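How to Speak at a City Council Meeting Without Losing Your Nerve

I put this off for years, and then the city wanted to take out the crosswalk on Husside Avenue and I finally signed up. My hands shook the whole way through! I've been back plenty of times since, so this is how I go about it.

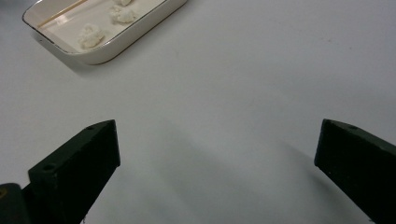

Step 1: Find your item on the agenda

In Grerkstead the agenda goes up on the city website a few days ahead. Look for the item number and write it down. If your topic isn't listed, you can still talk during general public comment, usually near the start (don't show up late like I did in April).

Step 2: Read the staff report

It's long and kind of dry, but skim it anyway. The one on the Villca Street parking change ran 110 pages, and the part I cared about took up 2 of them. Search for your street name and start there.

Step 3: Write it out and time it

Check how long you get. Ours is 2 minutes, and that goes by fast. I write mine out in full, read it aloud in the kitchen with a timer, and cut until I have 30 seconds to spare. My first draft is always too long – always.

Start with your name and neighborhood, then say what you want the council to do. "Please vote no on item 6" is plenty. After that, tell them one thing you've seen yourself. I talked about crossing to the Gundari bakery with a stroller, and two council members asked me about it later.

Step 4: Sign up

Some cities take sign-ups online, others have a paper card by the door. Fill it out before the meeting starts and hand it to the clerk. If you have a handout, ask the clerk how many copies to bring.

Step 5: Say your piece

Pull the microphone close, talk to the council and go slower than feels natural. If the buzzer goes off, finish your sentence and sit down. They may not answer you, and in our town they usually don't during comment.

Step 6: Send a follow-up email

I send mine the next morning, 60 words or so, with the item number in the subject line. Then I check the minutes once they're posted to see how everybody voted.

Posted May 25, 2019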